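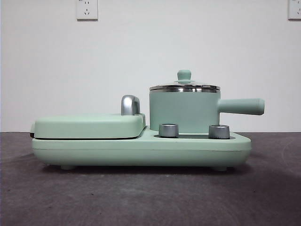 The breakfast station at Nuvwood, lid on the pot.

Filed under: Visits & Outings | Robotics

I had been meaning to get out to Nuvwood ever since last June, when they had to postpone their first open afternoon, and on 24/02/2022 I finally made it, with a thermos of coffee and my nephew's old parka against the wind. There were 27 of us on the sign-in sheet. We were split into two groups, and mine got Xiuying Bai, who runs the handling tests and has the patience of a kindergarten teacher (I mean that as very high praise).

The main part of the tour was the kitchen work. They are teaching an arm to do the small chores of a breakfast: lift a lid, set it down, put something in the pot, put the lid back. It sounds like nothing until you try to write down what your own hands do. Xiuying had us all pretend to pick up a lid in the air, and half of us forgot to let go of it at the end.

What I really want to write about, though, is the fault, because she gave it a good half hour and I have been thinking about it all week. In the fall they had a run in which the gripper let go of the pot lid in mid-air. It landed on its rim, rolled across the table and went over the side. The lid survived with a small dent, and a mug on the cart below did not. The run was number 1143 in their log, and everyone there still calls it that, the way my family says "the Thanksgiving" and means only one.
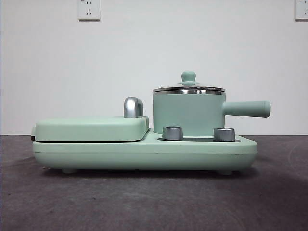 My first guess, and I said it out loud, was that the arm had bumped into something on its way across and shaken the lid loose. Xiuying was kind about it and said that had been their first guess too. You can see why when you look at the shape of the appliance: the knob on the pot lid stands higher than anything else on it, and the curved handle over on the grill side comes up well above its own lid, so there are things to clip if you swing sideways too soon. They spent two days checking the path for a collision and didn't find one.

The trouble was in the stop. Somebody had leaned on the light fence, the arm froze exactly as it should, and the controller then cut power to the gripper along with everything else. With no power the fingers relaxed. For an empty hand that's fine, and it had passed every safety check that way, all of them done with nothing in the grip. I found that part a little chilling, I'll admit. Our guide at Senden two years ago was so proud of how fast their machines went dead, and I never thought to ask what they were holding at the time.

The fix is in two pieces. The gripper now has its own supply and keeps its hold through a stop, and there is a separate release for a person to use if a sleeve or a finger is caught. Then they repeated the stop test 400 times with a lid in the grip, at different points of the lift. Xiuying said the dull ones are the ones you want. She also told us that the lid is harder to hold than it looks, with only a round knob for the two fingers to squeeze, one from each side, and a wide lid hanging under it. 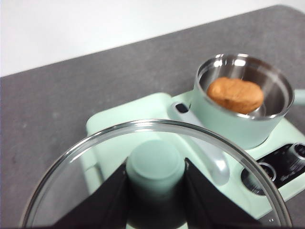

Questions from the group

A retired electrician behind me asked whether holding on could be worse than letting go, say with a hot pan over somebody's arm. She said yes, it could, and that they had argued about it for weeks. For now, lids hold and anything heavier is lowered first if there is time. He wasn't quite satisfied and I don't think she was either.

Someone else asked if the fault had been reported to the gripper supplier, Khondokar. It had, and the installation notes at Nuvwood now have a page on it.

Getting there

Take the Zerkow bus to the last stop and walk back past the lumber yard. The visitor entrance is on the side, and the coffee inside is better than mine was. Wear flat shoes, as the floor in the second hall is all cable covers.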